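Build the Hand First

Most people who want a robot at home start with the arm. I think they have it backwards. At the Hasthorpe workshop we spent 4 months on an arm we called Idum, and it could reach anything on the bench and pick up almost none of it.

The grippers taught us more. You hold one by the handle, work the fingers yourself, and find out quickly what a pad can and can't do. Ours went through 5 sets of pads before October. A clear plastic container is a good test — smooth sides, rounded corners, and walls that flex when you squeeze too hard.
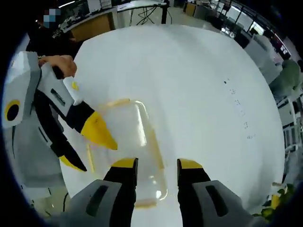 A motor would have hidden most of those problems from us. With Idum we blamed the software for weeks when the fault was a finger that twisted under load. You feel that kind of thing in your wrist right away.

Cost matters too. A set of pads runs us $4 in material, and the last joint motor we burned out was $105. I would tell a new builder to make 50 bad grabs by hand before ordering a single motor. The arm can wait until the fingers work.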